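Flindier Barn and Outbuilding Takeoffs

Material takeoffs and build notes for post-frame buildings, in plain CSV.

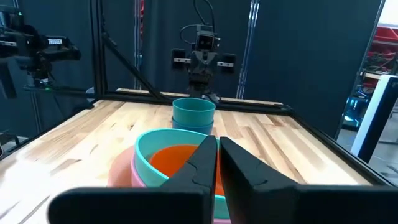 Each building has its own folder, named for the job and the bay count. The buildings are farm shops, hay storage, horse barns and one riding arena. Sizes are outside of post to outside of post, in feet and inches. Eave height is from finished grade to the bottom of the truss heel.

Contents

buildings.csv: one row per building, with width, length, eave height, bay spacing, roof pitch and use
posts.csv: post size, number of plies, embedment depth, footing type
trusses.csv: span, spacing, heel height, design loads as printed on the truss drawing
openings.csv: walk doors, overhead doors, sliders, windows, with rough opening sizes
steel.csv: roof and wall panel lengths, trim pieces, fastener counts
notes/: one text file per building, typed up from the crew's field sheets

There are 19 buildings in the current release. 17 have a full set of rows in every file. The Prostivby machine shed and the Stenelska lean-to have no truss rows. The shed was framed with rafters, and the lean-to hangs off an existing wall.

Column notes

post_embed is measured from grade to the top of the footing pad, not to the bottom of the hole. Earlier versions mixed the two. If you have a copy from before May, replace it.

pitch is rise over 12. A value of 4 means 4/12.

snow_ground and snow_roof are both in pounds per square foot. Don't swap them.

panel_len is the ordered length. Field cuts are in the notes file when the crew wrote them down.

waste_pct is blank for five buildings where leftover steel went straight to the next job.

Known problems

The Hsu horse barn was changed after the takeoff. Two stall windows moved to the north wall and a slider was widened. openings.csv has the final sizes but steel.csv still has the first order, so the wall panels won't add up.

Girt spacing is missing for the riding arena.

Fastener counts are by the bag on older jobs and by the piece on newer ones. Check the unit column.

Use

Good for checking an estimate or testing takeoff software. Not a substitute for engineered drawings. Loads, frost depth and wind exposure change from one county to the next, and none of these buildings should be copied without a local review.

Prices are not included. Site addresses have been removed.

Corrections

Send the folder name, the file, the row and what it should say. Field sheets win over the CSV when the two disagree.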